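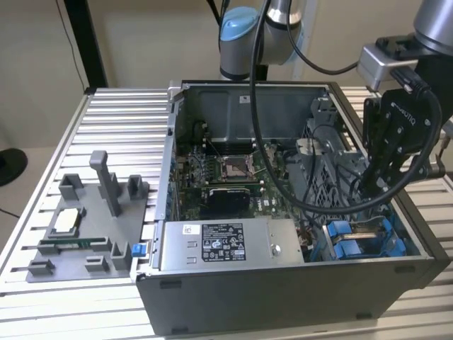

Dell tower, before stripping

June 2025

First of the towers from the Sampaio batch. Case on its side on the slotted bench, side panel off. The processor had already been pulled when it came to us, so the socket is empty. Graphics card is still in its slot and the power supply is still in the case. Asset tag copied into the Prilo sheet before anything else, as the last batch got muddled.

Plan is to see what can be reused, take out what can't, and leave the case fit to be built up again in August. The office wants it for the drawing package, so memory matters more than graphics.

Rules for this batch, same as the Britodar machines:
- mains lead off and left off, nothing loosened until it has stood for 30 minutes
- screws into the lidded tray, drive screws kept apart from case screws
- drives wiped before they leave the room, even dead ones 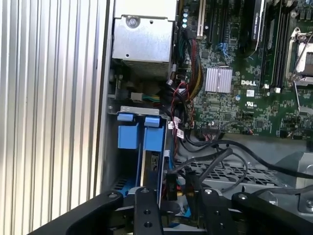 Drive bays and wiring

The blue carriers need their tabs squeezed together before they will slide. Don't pull on one side only – we cracked a tab that way on the last lot, and spares are slow to come.

The power wiring comes down beside the board in a thick bundle and then splits off towards the drives. Leave the white tags on the wires. If a tag falls off, write the connector number on tape and wrap it round in the same place.

Mesh and floor grille to be brushed out and then vacuumed on low. No compressed air indoors after last time.
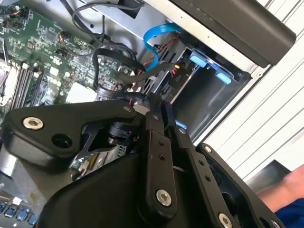

jirkard

Blue SATA cable is worth keeping if the clip still holds. Lift it off at the board end first, there is more room there. The black cables can stay tied until the drives are out.

Heatsink on the chipset stays put. I see no point in disturbing the paste on a board that may be perfectly good.

Still to do: order a replacement processor (budget 100 for the pair), find the spare 700 watt supply and see whether its leads reach in this case.

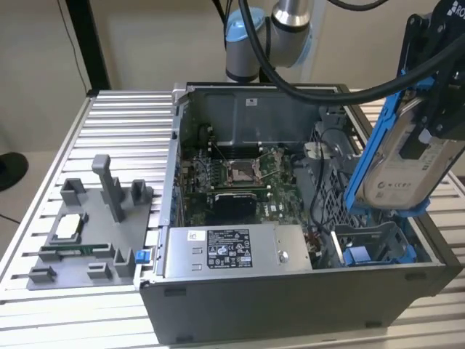
Can the board be tested before the new processor arrives?

Only in a limited way. Look along the socket for bent pins with the magnifier and check the standby voltage, then leave it. It won't start up without a processor, so memory and graphics have to wait.

Socket cover goes back on until then. They are in the drawer with the thermal paste.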